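Backlund opens its doors – most of them, anyway

Backlund will hold its April open day at the Medel site, with demonstrations of Urance, its control software for two-armed household robots. Doors open at 10 a.m. Visitors may push or pull those themselves.

The main attraction is a simulated house where the robot practices getting from one room to the next. It has 13 rooms to learn, and the team has logged 1,512 practice runs so far, a number of which ended in a wall.
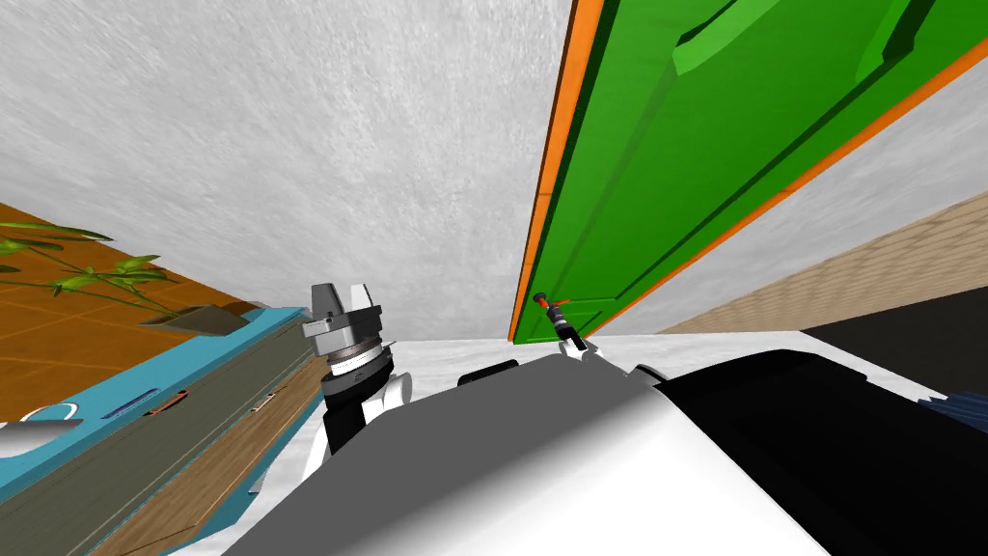
Urance in simulation: one gripper against the green door, the other arm raised. Render: Backlund

"My grandson learned doors in an afternoon," said Maj-Britt Engström, head of demonstrations. "He has never had to do it 1,000 times with engineers taking notes – but he does slam them."

Guests can pick a starting spot and watch a new attempt on the big screen. Gunnel Eide will give a short talk at 2 p.m. on grip, hinges and patience, with questions after.

Admission is free. Coffee is served until it runs out. To book a place, contact the Backlund front desk.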